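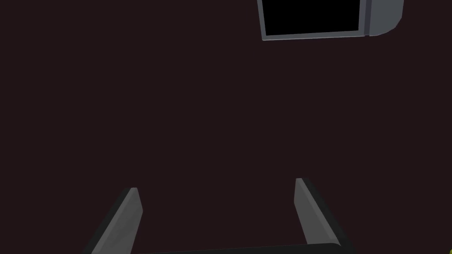
Progress report, Skindport job queue migration
Grant period two, sent Jun 26, 2025

Short one this time, we're mid cutover and I'm writing between deploys. Full numbers can follow if you want them.

Where we are

Background jobs are off the old database-backed queue for everything except billing exports. That was the main promise for this period. 40 job classes moved, each with its own retry settings instead of the one global setting we had since the start. Billing exports stay where they are until Brudovach sign off on the new file format. Asked twice. Still waiting.

Scheduler rewrite done and merged. Runs on one node with a lock, second node takes over if the lock expires. Tested by killing the first node by hand, takeover worked, though the first try ran the nightly cleanup twice. Fixed with a uniqueness key on scheduled jobs. No double runs after that.

Admin page for failed jobs is live. You can filter by class and error, retry one or retry all. Retry all asks for confirmation now, after somebody (me) retried 3139 email jobs on staging and filled up the test inbox.

What slipped

Docs. Setup guide is half written, the upgrade guide is only headings. Was meant to be finished in this period and it isn't.

Metrics export. We wanted per-queue wait times in the dashboard. The code is there but it reads every job in the queue to get the oldest one, fine at 400 jobs, very slow on a big backlog. Needs an index or a diffrent approach. Leaning towards keeping a timestamp per queue and updating it on each pop.

Windows support dropped from the plan, as agreed in January. Removed the leftover scripts.

Problems worth knowing

Memory. Workers at Ludatance grow over a day until they get restarted. Looks like the PDF library, not us, but the workers get the blame. For now a worker restarts itself after a set number of jobs. Ugly, works. Would like to find the real leak before release.

Old serialized arguments. Jobs queued before the upgrade hold whole records, new code expects ids. Wrote a small converter that reads both. It has to stay in for one full release, then it can go. Test suite is at 1368 tests, a good chunk of the new ones are for this.

Kang are still on the old Ruby version and can't take the new gem untill they upgrade. They know. Security fixes only on the old branch, no features.

Money

On budget. Hosting came in a bit lower because we shut the second staging cluster down early. Would like to move what's left there into the docs line, so we can pay a writer for the upgrade guide. Please say yes or no by reply, no form needed I hope.

Next period

Finish the docs first
Metrics export, with the timestamp idea
Billing exports, if Brudovach answer
Release candidate, then two weeks of nothing but bug fixes
Remove the old queue tables, with a backup kept

Changelog is in the repo, up to date as of this morning. Invoices attached separately.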